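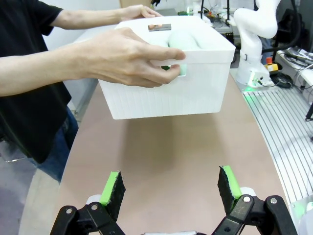
Pekeo Cups and Baskets

Version 2, November

Pekeo is a small collection of recordings about one table activity: cups, a basket, stacking and putting away. It was prepared at Faltero for people who study how household things are sorted and stored. The recordings are short, and most of them last less than 60 seconds.

What is inside

The collection has 3,845 clips in 187 sessions. Each session has its own folder, with the clips and one text file of notes. The notes are written by hand, so the spelling of some words changes between folders – please search for both "basket" and "bin".

The things

Cups: pale green, with a white rim, open at the top. They fit one inside the other.
Basket: white plastic, rectangular, without a lid, with a handle opening in the side wall.
Table: a wide top in a light tan colour.

Cups and baskets were bought in an ordinary household shop and not changed in any way. If you wish to repeat the activity, any light cups that nest well will be enough.

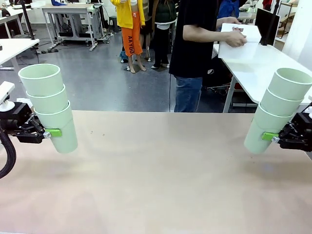
A stack in our labels means two or more cups placed one inside the other. Two cups standing side by side are labelled "pair". In version 1 these labels were mixed in 13 sessions, and we corrected them by hand.

Labels

stack – cups are nested
pair – cups are near each other, not nested
stored – cups are in the basket
unclear – the person who labelled could not decide

Known problems

Pale cups on a pale table are hard to separate when the light is strong. Sessions from the late afternoon are better in this respect. The folder "ambrosio" uses an older naming of files, and the script in "wondier" converts it. Run it before you join the tables, otherwise some rows will be lost.

Use

Free for study and teaching. Please write the version number in your report.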